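Planificación de Itinerarios Urbanos
Tema 4. Diseño de la visita de un día: ventanas horarias, recorridos a pie y márgenes

Apuntes de clase. Versión de 17 de agosto de 2026

4.1. Objeto del tema

La visita de un día es el producto más solicitado en los destinos urbanos de tamaño medio y también el que más reclamaciones genera por incumplimiento de horario. En este tema se estudia el procedimiento para construir un itinerario de jornada única a partir de tres datos: la hora de llegada, la hora límite de salida y la lista de puntos de interés con sus horarios de apertura. Se trabaja con el caso de Ledumley, ciudad portuaria con casco antiguo en ladera, y se compara al final con Plirthorpe, de trazado llano.

4.2. Definiciones

Ventana útil. Tiempo comprendido entre la llegada al primer punto visitable y el inicio del traslado de regreso. No incluye el desplazamiento desde la estación o la terminal de cruceros.

Tiempo de permanencia. Duración de la estancia en un punto, contada desde la entrada en la cola. Es un error frecuente contarla desde el acceso al recinto.

Margen. Tiempo no asignado que se intercala entre dos puntos. Se expresa en minutos y no se acumula: el margen que no se consume en un tramo se pierde a efectos de cálculo.

Punto ancla. Visita con hora fija (entrada reservada, cambio de guardia, última salida del transbordador). El itinerario se ordena a partir de los puntos ancla y los demás se colocan en los huecos.

4.3. Procedimiento

Primero se sitúan los puntos ancla en la ventana útil. En Ledumley hay 2: la entrada reservada al faro y el transbordador a la orilla sur. A continuación se calculan los tramos a pie entre ellos. La distancia se mide sobre el viario real, nunca en línea recta, y se corrige por pendiente cuando el desnivel lo exige. El recorrido principal del caso, desde el muelle hasta la plaza alta, mide 2.211 metros por la calle de escaleras y 1.814 metros por el camino de ronda. El segundo es más corto, pero queda cerrado al anochecer, de modo que solo puede asignarse a la primera mitad de la jornada.

Una vez fijados los tramos se asignan los márgenes. La norma del curso es de 30 minutos antes de cada punto ancla. Para el resto de visitas el margen es discrecional y debe justificarse en la memoria.

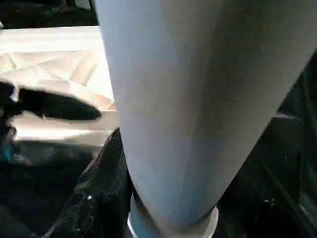 La pausa de comida se trata como un punto más, con su tiempo de permanencia y su propia ventana. En temporada alta conviene adelantarla respecto al horario local - los restaurantes del puerto no admiten reservas para grupos a partir del primer turno. No se admite un itinerario en el que la comida figure como «tiempo libre» sin localización asignada.

4.4. Itinerario guiado e itinerario autónomo

El operador Adola comercializa en Ledumley las dos modalidades. En la guiada, el ritmo lo marca el miembro más lento del grupo y el tiempo de permanencia en espacios exteriores tiende a alargarse por las explicaciones. En la autónoma se reducen las permanencias y crecen los errores de orientación, sobre todo en los cruces de la ladera donde falta señalización. El cálculo de márgenes es, por tanto, distinto, y no debe reutilizarse la hoja de una modalidad para la otra.

Los billetes combinados, como la tarjeta Xaba, modifican además el orden de las visitas. La tarjeta se activa en el primer uso y su validez corre sin interrupción. Si se emplea a primera hora en el tranvía, puede caducar antes de la visita de la tarde.

4.5. Comparación con Plirthorpe

En Plirthorpe no hay corrección por pendiente y el único punto ancla es el mercado cubierto, con apertura exclusivamente matinal. El itinerario admite casi cualquier orden a partir de ese momento. La dificultad se traslada al transporte: la línea circular funciona en un solo sentido, por lo que el tramo de vuelta entre dos paradas puede durar bastante más que el de ida.

4.6. Trabajo práctico

Elaborar un itinerario autónomo para Ledumley con llegada en crucero, temporada de mayo. Se entregará la tabla de tramos, el plano con el recorrido marcado y una memoria con la justificación de los márgenes discrecionales. La tabla debe indicar, para cada punto, hora de llegada, permanencia, hora de salida y alternativa en caso de cierre. Los trabajos sin columna de alternativas se devolverán sin corregir.

Lectura previa al tema 5: capítulo del manual sobre capacidad de carga en miradores y accesos.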